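Tullel Residents' Newsletter

Heating and your bill: what changes from the next season

5/16/26

It is strange to write about heating in May, when most of us have the windows open. But the contract with Drulosari ends this summer, and the new one with Lirnard must be signed before the autumn, so this is the right moment to explain what was decided at the last meeting and what each household has to do.

Many of you asked the same question in January, when the yearly bills arrived: why do I pay so much, if I keep my radiators low? The answer is in the way the bill is made. Until now it had two parts. The first part was divided by the size of the flat, and the second by what the small meters on the radiators showed. The first part was 57 per cent of the total. A person who lives alone in a large flat and heats only one room was paying more than half of the bill for the square metres, and I understand very well why this felt unfair.

With the new contract the part for the size becomes smaller and the part for the real use becomes larger. The exact division will be printed on the first bill. Please be prepared that for some households the cost will go up. If you like to have it very warm and to keep the window a little open at the same time, you will see it clearly.

The boiler itself stays. It was made by Bozsik and it is not young, but the inspection found it in good order, and to change it now would cost more than we have in the repair fund. We have 882 in the fund after the work on the stairs, and this covers only the yearly cleaning of the pipes and a new pressure gauge.

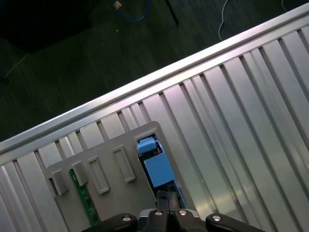

Now to the things you can do yourself before October. In summer we usually close the valves completely and forget them. This is a mistake which I made also in my own flat. When a valve stays closed for months, the small pin inside can become stuck, and then in autumn the radiator stays cold although everything else works. It is better to leave the valve fully open during the summer. The water in the system is not heated in this time, so it costs you nothing.

Dust is the second matter. A radiator which is full of dust gives less heat to the room. A long soft brush is enough, or a hairdryer with cold air from above and a damp cloth on the floor below. Please do not use strong cleaning products on the meters, and do not remove the meters for painting. If the seal is broken, the company must estimate your use, and the estimate is always higher than you would wish.

Thirdly, the furniture. A sofa directly before the radiator, or a thick curtain which hangs over it, keeps the warmth in the wrong place. A hand's width of free space already helps. For those who dry laundry in the living room during the winter: please open the window wide for a few minutes afterwards. Last winter two flats on the north side had mould behind the wardrobe, and in both of them the air was simply too damp.

Reading of the meters. Lirnard will read them by radio, so you will not have to wait at home for a whole morning any more. Only once, when the new meters are put on, somebody must let the fitters in. The visits will be stairway by stairway, and the list will hang beside the letter boxes at least 9 days before. If the day is not possible for you, give the key to a neighbour whom you trust, or write the telephone number of your work on the list. A second visit has to be paid by the household.

Old bills from Drulosari should be kept until the final settlement comes. If you find a mistake in the last one, write to the house office on paper, with your flat number, and keep a copy. Complaints by telephone are not recorded, as some of us have learned already.

The form for the new contract is in your letter box together with this newsletter. Tenants do not need to sign it, only owners. Please return it to the box of the house office on the ground floor by the end of the month.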